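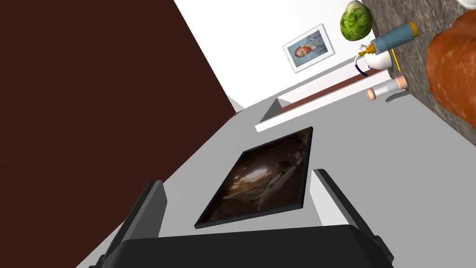

Forums > Football > Local Leagues > Transfers and Rumours

presdale_end
Anyone else hearing Mazandarani is off to Grokow in October? My brother-in-law plays in their reserves and reckons it's all but signed. Banafsheh has 62 goals for us. You don't let that go to a club two spots below you on the ladder.

halfway_line
Heard the same, except it was a loan until the end of the season. No fee.

Zed303
62 goals, but how many this year? She's been playing out on the left since Rostami took over as coach and she's hardly had a shot. I'd let her go if she wants to.

presdale_end
She's out on the left because Fatemeh Rostami put her there. Hardly her fault.

Zed303
Didn't say it was. Rostami has us third with a squad half the size of Zamani's, so I'm not going to argue with where she plays people.

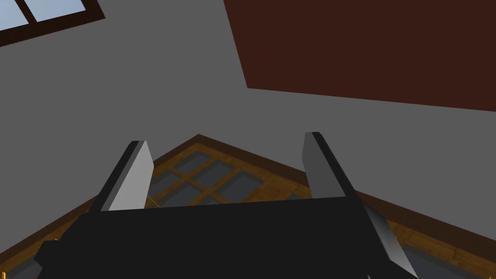
Gripper with its fingers apart, ceiling behind.

oldkeeper
Has anyone asked the club? The registration window shuts at 5 pm Sunday and there was nothing on the noticeboard at training.

halfway_line
They won't say anything before it's lodged. Same as when Bikosus took our two centre backs.

oldkeeper
Fair enough. We got 219 through the gate for the Zamani game and 205 the week after in the rain. A good few of those come to watch Banafsheh. I'd want that considered before she's loaned out for nothing.

Zed303
The gate pays for the lights and the ref. It doesn't pick the team.

presdale_end
My brother-in-law now says Grokow have offered a straight swap for their keeper. Take it with a grain of salt, he was wrong about Bikosus.

halfway_line
We don't need a keeper. We need someone who can cross a ball.

oldkeeper
I'll be at the ground tomorrow night to drop off the nets. I'll ask then and post what I'm told.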